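Zamisik Moth Night Records, README

Hi, and thanks for downloading! Zamisik is my big pile of moth sightings, all from sheet-and-light nights at the Stisberg preserve and the old orchard out on Brirkum Road. I started it as a notebook, then a spreadsheet, and now it has grown up enough to need a README.

The main file, sightings.csv, has 3272 rows. One row is one species on one night, so a sheet plastered with the same tiger moth still gets a single row (the tally goes in the count column). 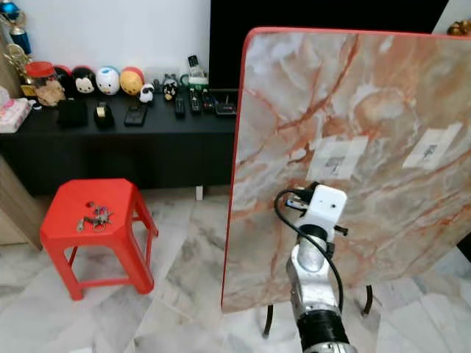

Columns you'll probably want first: night, site, species, count, confidence. Confidence runs from 1 to 4, with 4 meaning I'd bet my good flashlight on it. Anything marked 1 is a guess, usually some little brown thing that flew off before I got a decent look. Please leave those out if you're making range maps!

June is by far the busiest month, partly the moths and partly me being too chicken to stand in the woods in the cold. 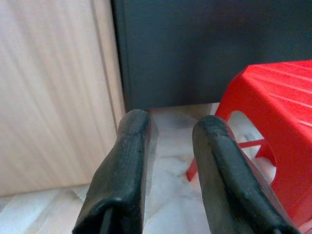
Known problems: two nights at Brirkum have no temperature, and the pugs are a mess. I'm working through them with the Ramalho key, slowly, and I'll fix the names as I go.

Free to use for anything, just mention Zamisik somewhere. Last updated Apr 19, 2025.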